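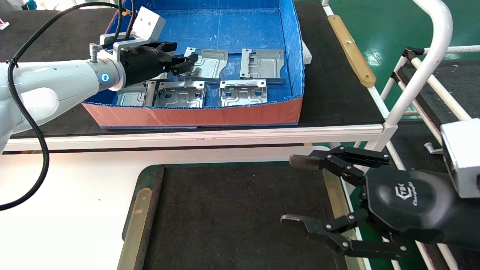

**Pudcombe to Traledow bus gets later evening trips from October**

The bus between Pudcombe and Traledow will run later in the evening from October. The last bus now leaves Traledow at 7:40 p.m. Under the new timetable it will leave at 10:15 p.m., Monday to Saturday. Sunday service stays the same.

The change was confirmed on Friday by Clustell, the company that operates route 39. It follows a survey of passengers last spring, which received 1,831 answers. The most common request was for a later bus home. The second was for a shelter at the hospital stop, and this is still without a date.

For many people in Pudcombe the 7:40 bus has been a problem for years. The evening shift at the industrial park on the Traledow side ends at 9:30 p.m., and workers without a car must share a ride or pay for a taxi. Students who take evening classes at the college have the same difficulty. Some of them leave the classroom before the lesson is over, and the college moved two language courses to the morning last year because of this.

The new timetable adds 2 trips in each direction. From Pudcombe, the extra buses will leave the market square at 8:20 p.m. and 9:25 p.m. From Traledow, they will leave the railroad station at 9:10 p.m. and 10:15 p.m. All of them will stop at the industrial park, but only the last bus from Traledow will go around by the hospital. Passengers who need the hospital earlier in the evening can get off at Yoshida Street and walk for five minutes.

The full trip will take longer than before on the evening buses. The road over the old bridge is limited to one lane after 8 p.m. while the repair work continues, and Clustell has added 13 minutes to the timetable for this reason. The company says it will look at the times again when the bridge is fully open.

Ticket prices will not change in October. Monthly passes are valid on the new trips, and the evening return ticket, which was only sold until 6 p.m., can now be bought on the bus until the last departure. Drivers will continue to accept cash, but they ask passengers to bring small bills and coins.

Not everybody is satisfied. Residents of the streets behind the market square have written to the town about noise, because the buses wait there with the engine running between two trips. Clustell answered that drivers will turn off the engine if the stop is longer than three minutes. The town also wants to move the waiting place to the parking lot next to the library, but the ground there has to be made level first — the work is planned for the winter.

The later service is a trial and will run for one year. The town of Pudcombe and the town of Traledow share the cost equally. After the first six months they will compare the number of passengers on each trip and decide if the 10:15 bus can stay. A trial of Sunday evening buses was also discussed, but there is no money for it in this budget.

Printed timetables will be available at the library in Pudcombe, at the station in Traledow and on the buses. The old timetables at the stops will be replaced during the last week before the change, so passengers are asked to check the date at the top of the page.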